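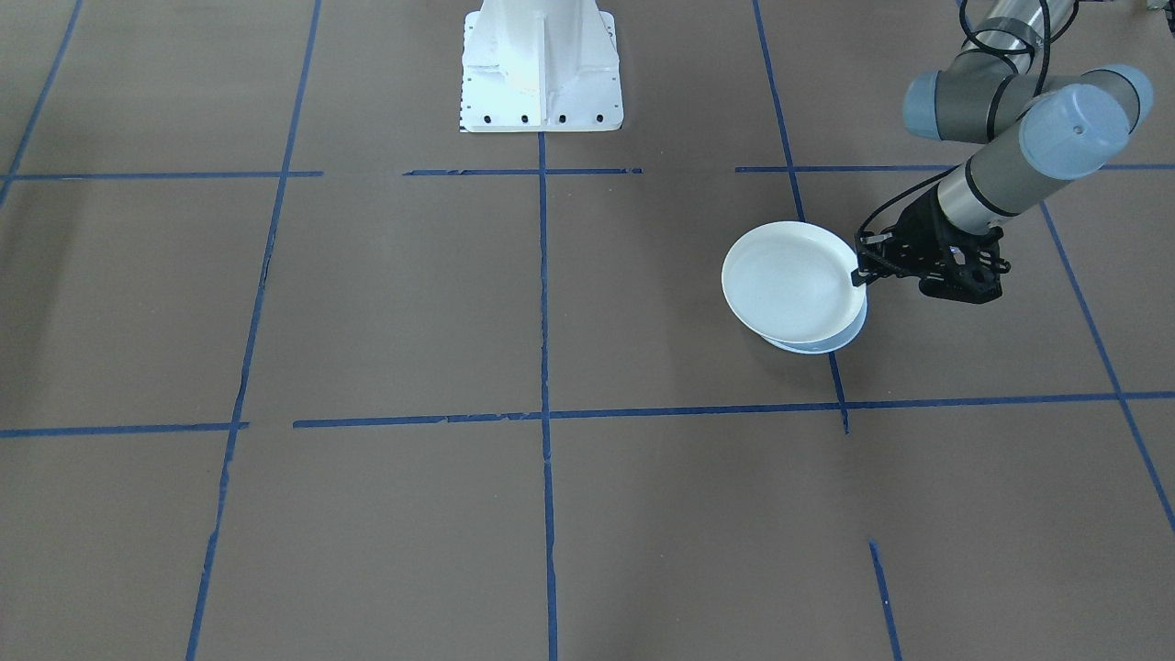 Nermina Kadrić says the tape is what she would want a new person to hear about first, before the arms or the controllers, and that if we left it out of the advertisement she would write it in herself. So there it is at the top, Nermina. The rest of us would like to start with hello, and thank you for reading.

Cell Technician, Part Time (20 hours a week)
Teltura, Rees Building

We are looking for a patient, practical person to take over the day-to-day care of our two-arm dish handling cell, which everybody in the building calls Dana. Iestyn Bellis has looked after her up to now and has done it very well, but he moves over to the Devari line in November, and we would like you to have a good long overlap with him before he goes.

Dana is a small cell. Two arms are mounted facing each other across a flat work surface, each on its own bolted base, and between them they pick up, stack, pass and set down plates and shallow dishes. The surface is marked out with blue tape in a grid, and the grid is how we all talk to each other about where things go. When Efa Parri writes in the log that a pick was short in the middle row, you will need to know which row she means and be able to go and see for yourself.

What the work is like

Mornings begin at 8:30 with the walk-around. You bring the arms up one at a time, watch them home, and run each gripper open and closed with nothing in it. Then you follow the cables by hand from the base out to the tool, feeling for stiff spots and looking at how the loop sits when the wrist is turned all the way over. A loop that has crept too tight is the most common thing we find. It takes 5 minutes to put right if you catch it at the walk-around, and it can eat the whole afternoon if you don't.

After that comes the touch check. You drive each arm to its reference points on the grid, note how far off it lands, and decide whether it needs recalibrating. Iestyn has a sheet for this that is very much his own (arrows, abbreviations, a coffee ring or two on the older ones) and we would be delighted if you made a better one.

The gripper fingers need regular attention. Plates are held by the rim, quite often from the side, and a finger that has worked a hair loose will let a stack sag before anyone hears anything. You will check the finger bolts, clean the contact faces, and swap fingers when they are worn. We keep a spare set built up and ready on the shelf, and keeping that set ready would be your job too.

Then there is the grid itself. Tape frays. It lifts at the ends, it tears where a rim has dragged across it, and short pieces go missing from the middle of a run. Some gaps we leave alone and some we don't, and learning the difference is a fair part of your first month.

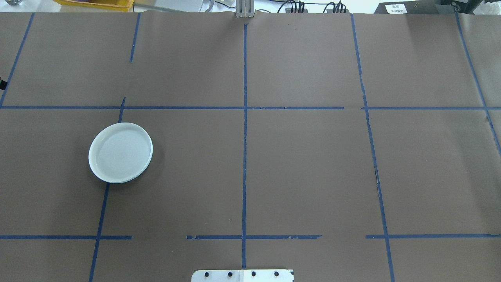 When you do re-lay a line, you measure from the bases and never from the neighboring line, you press it down from the center out, and you write the change in the log before the next run starts. Please don't pull up a whole line to fix a small piece of it! Tomos Kemeys did that once, with the best intentions, and he still brings it up at lunch.

After any repair or recalibration we run 100 pick-and-place cycles before the cell goes back to the people who use it. You stay nearby for those. Bring a book if you like, though most of us end up watching anyway.

What we hope you'll bring

You should be comfortable with hand tools, hex keys especially, and able to torque a small bolt to a number in a manual. Some experience with moving machinery would help a great deal, and it really doesn't have to be robots -- packaging machines, printing presses, sewing machines, a milking parlor, we have had good people from all over. You should be able to read a simple wiring diagram or be willing to sit down with Efa and learn. You don't need to program. If you would like to, there is room for it later on.

We care a lot about the log. If you are the kind of person who writes down what you did and also what you tried that made no difference, we will get along very well. And please be someone who will hit the stop button without feeling shy about it. You will never be asked to explain a stop to anybody in a hurry.

The job does involve leaning over the work surface, kneeling now and then to reach mounting bolts, and lifting a gripper on and off. If any of that is difficult for you, tell us, and we'll talk about how to arrange it.

Hours and the rest

Twenty hours a week, in the mornings for preference, though we can shift things around school runs and bus times. There is paid training, starting with two weeks side by side with Iestyn, and safety shoes are provided. Paid leave is the same as for full-time staff, in proportion to your hours. There is a kitchen with a decent oven, which gets more use than you might think.

How to apply

Send a letter to Cengiz Soylu at the Teltura office, or hand one in at the Rees Building front desk any time before 4 p.m. A page is plenty. What we would most like to read is the story of one machine you have looked after: what kept going wrong with it and what you did. A resume is welcome alongside but we'll read the letter first.

Everyone we would like to meet will be invited in for a morning, to do the walk-around with Iestyn and ask him whatever you want. Nermina will be there as well, and she will probably hand you a roll of tape.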